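Bench 13: set-up and care of the hand-held grippers

The folding bench at the Trulton site went back into regular use in September after its grippers were stripped, cleaned and set up again. Colleagues at Erken have asked for the procedure in a form they can follow on their own pair, so it is set down here in the order in which the work is done. It replaces the sheet that used to hang by the charger.

The cell is a simple one: a covered table, two hand-held grippers with trigger handles, and a stock of cotton T-shirts. The demonstrations recorded on it are used to train the folding routine on the Gusix arms, and a fault in a gripper goes straight into the training data. A jaw that closes late by hand will be copied as a jaw that closes late.

Begin with the cover. It should be a single plain colour, pulled towards all four sides and smoothed by hand from the middle outwards. Shallow ripples are acceptable. A ridge high enough to catch a jaw tip is not. The present cover is pale green and gives a clear outline to the blue shirts, which make up most of the stock. Wash it without softener and do not iron it.

Next, the jaws. Switch both grippers off, open the jaws fully by hand and remove lint from the hinge with a dry brush. Cotton fibre packs behind the pads and holds them slightly apart, and the first sign is usually a hem that slides out under light tension. Wipe the pads with a damp cloth and leave them to dry before closing. Do not use solvent on the pads or on the housing. If a pad has lifted at one corner, replace both pads on that gripper, never one alone.

The tension test follows. Roll the bottom hem of a shirt, take one end in each gripper and draw it straight, keeping both jaws low over the cover. Hold for 60 seconds. The hem must not creep at either end. Repeat with the grippers exchanged between hands - a fault that moves with the gripper is in the jaw, and a fault that stays on one side is in the operator's grip. 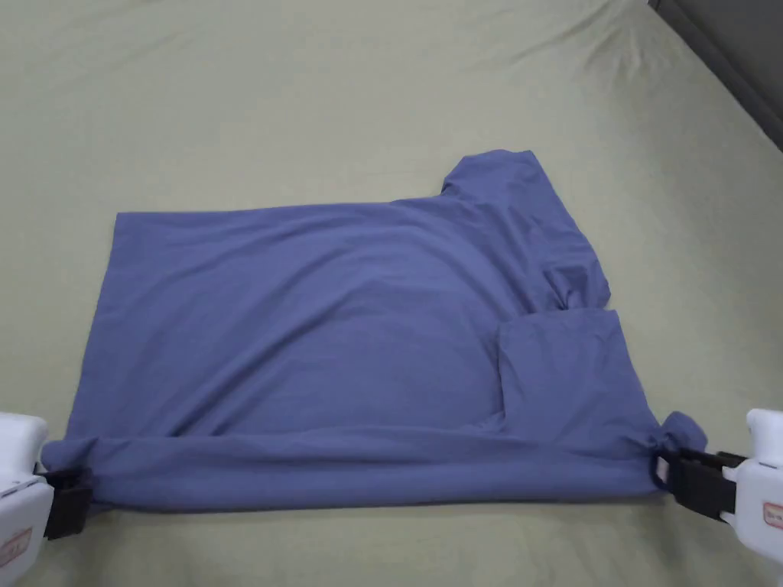
Hem held between the two jaws, with the shirt laid out on the cover.

If the hem creeps, look first at how much cloth has been taken. A thick bunch at the corner keeps the tips of the jaw from meeting and can give a poor hold even with new pads. Take less cloth and test again before opening the housing. The closing force is set at the factory and should be left alone. Two grippers were sent back last year after somebody had turned the stop screw, and the Wilczyńska workshop had to reset both from scratch.

Once the tension test has been passed, carry out the press test on a folded shirt. Lower the closed jaws onto the cloth near one side and lift them again. The fold should stay where it is. If the cloth comes up with the jaw, there is a burr on the tip or residue on the pad. Dress a burr with fine paper, working away from the hinge, and brush out the dust. 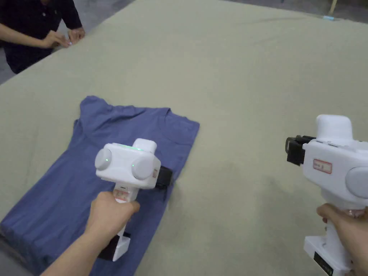 Trulton Site - Handling Cell Maintenance

Records are kept per gripper and not per pair. Write the result of each test against the number of the unit, with the date and the shirt used. Pads are changed at 4000 closures or when they fail the tension test, whichever comes first. The count is taken from the session log and must be carried over by hand if the log is restarted.

The trigger is checked last. Squeeze it slowly through its full travel while watching the jaw. Movement should start early and stay even, with no step halfway. A step normally means lint in the trigger slot, which can be cleared with the same dry brush. Then work the gripper on a crumpled shirt, approaching from the side with the jaw just above a raised fold, and pick up a single layer. Do this with each hand. 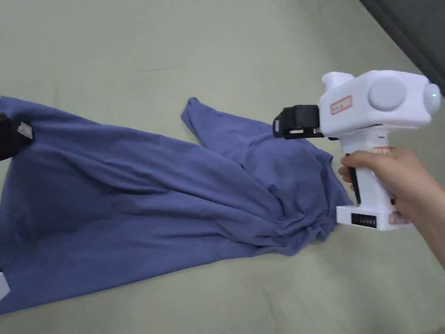 Wilczyńska replied to the draft of this item that the single-layer pick ought to come before the tension test, as new pads are at their stiffest in the first few closures and a failed pick at that stage saves doing the rest twice. The order has been left as it stands for now, and Erken is free to try it the other way round and send in the results.

Spare pads and brushes are in the drawer under the charger. Take them in pairs and sign for them.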